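1/23/22 — pens, cups and the Tarigan box

Spent most of the morning on markers, which I know sounds like a poor use of a morning, but we have been putting this off since July and I was tired of reaching for one and getting a dry one. Carmela Benítez started me on it by leaving the whole Tarigan box on my bench with a note that said "yours now." Fair enough!

First job was testing. I drew a short line with every marker on the back of an old drawing, wrote the color next to it, and left the sheet to sit while I made coffee. Anything that skipped or faded before the end of the line went in the bag. 13 went out altogether, a good many of them green, and I have no idea what we were doing with so much green. (Mervyn, if you were saving those for something, the bag is still under the sink until I take it down.)

Then the question of cups. Amparo likes the wide tray because you can see everything at a glance, and I do understand that, but things roll in it and the caps come off, and then we are back where we started. Olga Nieto keeps hers in a cup on the window side and hasn't lost one since she came over from Hestitbridge — or so she tells me, and I believe her. So I am going with cups, standing up, one per work area, and the tray can go back to holding rulers.

A few things I want to remember from trying it out:

- Caps up or caps down makes a difference to some of them. The Kurura ones start pale if they've been standing tip up, so I've put those back in the drawer, lying flat.
- A cup that is too full is as bad as no cup. You pull one out and two more come with it.
- Reds and pinks together, oranges together, purple wherever it fits. I tried sorting by tip width first and gave up, because everyone here asks for a color.
- The light cups tip if you drop a marker in at a slant. Set it in straight and let go once it touches the bottom.

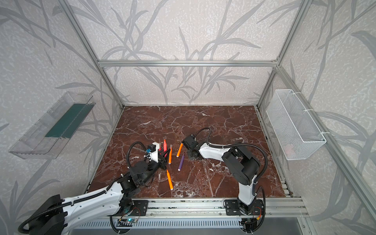

I went back and forth on whether the oranges deserve a cup to themselves. We use them for marking up the Lellholm sheets and very little else, but when we need them we need them all at once, and Montserrat Robles pointed out that she spends more time hunting for an orange than using it. So they get their own, once I find one that matches. Room 1206 has a shelf of spare cups and I'll ask there before I buy anything.

Still to do: wipe the insides of the old cups (there is a ring of ink in the bottom of one that came off on my sleeve), write out small labels, and put the test sheet up by the door so people can see what each color looks like on paper. Carmela wants the box back when it's empty. It isn't yet — there are a few thin ones at the bottom I haven't tried, and I'll get to them after lunch.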